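Prillville furniture reuse scheme to open second site in November

June 3, 2021

Nikolaidis, the household goods reuse firm, will open a second collection point in Prillville this November. The new site, on the Jamum estate, will take unwanted tables, chairs and shelving from residents free of charge.

The first site has passed on 200 items since it opened and now has a waiting list. Opening hours at Jamum will be longer, with two late evenings a week for people who work during the day.
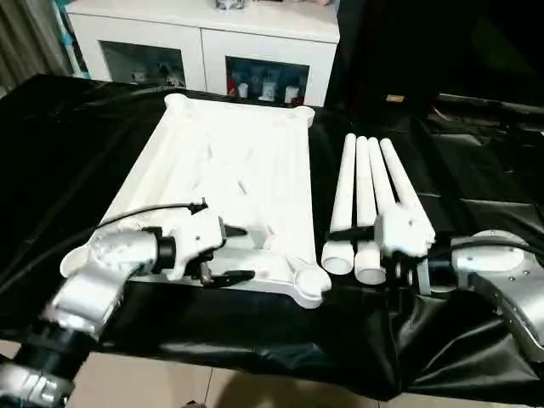

Plastic garden and patio furniture will be accepted for the first time. Residents are asked to take larger pieces apart before bringing them in and to keep all the parts together. A moulded white frame with a socket in its corner is of little use to the next household if the tubes have been left behind in a shed. Screws and small fittings should be bagged and labelled.

“We turn away far too much plastic at the moment,” said Fouzia Pirzada, operations manager at Nikolaidis. “Most of it has years left in it.”

Collections can be booked for items that will not fit in a car – the charge is £6 within Prillville and £24 elsewhere.

Press contact: Ashwin Poojary, Nikolaidis press office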